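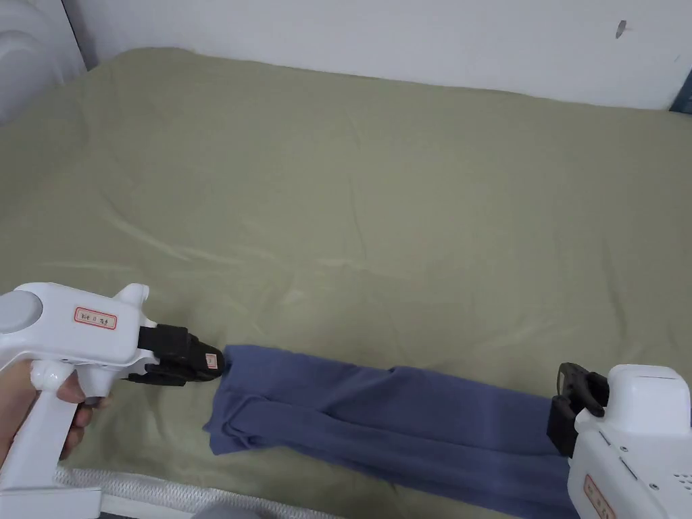

New in the lending room: the Dekance hand gripper pair

From this May members can borrow the Dekance pair, a set of two hand-held grippers for recording household work. You hold one in each hand, squeeze the trigger, and the jaws close. The recordings are later used to teach a robot arm the same job. We have had one set on trial since February, and Talha Jatoi and I were asked to write a short review before it goes on the list.

We tried mostly cloth, as this is what members ask for. Towels, pillowcases, trousers, all folded on a bed or on a table. The jaws are better with cloth than I expected. They take a thin edge between the tips and you can lift one layer and leave the other one lying. With the dark blue piece on the green sheet I worked at both ends of the fold, one gripper at each, and after some practice this feels quite natural. The first evening it does not. You want to use your fingers all the time, and you must learn to come to the cloth from the side.

The handle is comfortable for a medium hand. Talha has large hands and he finds the space behind the trigger too small. He also says the weight is too far in front, and after 20 minutes his wrist was tired. I had no such problem, but I make more breaks. For small objects such as buttons or coins we would not recommend the set. The jaws are simply too blocky for this.

In total we made 741 recordings. The software from Sorinitz, which comes with the set, accepted most of them without a complaint. It refuses a recording when one gripper is out of view for too long, and the message it gives is not helpful, only a number. A list of these numbers is now in the lid of the case. The battery is good for one long session – please charge it before you bring the set back, not after the next person calls me.

Compared with the older Sadowski model, which some of you know, the Dekance is quieter and the trigger is much softer. The Sadowski closes harder, so for shoes and boxes I would still take that one. Spare tips for the Dekance can be ordered through Fliswood. Delivery took longer than promised, but the tips were correct.

The deposit is 4000 crowns, returned in full when the case is complete. The loan is for 2 weeks and can be extended once if no one is waiting. To reserve, write to the lending desk with your member number and the week you would like. Please say also if you need the short straps, they are kept separately.

Hongmei Wei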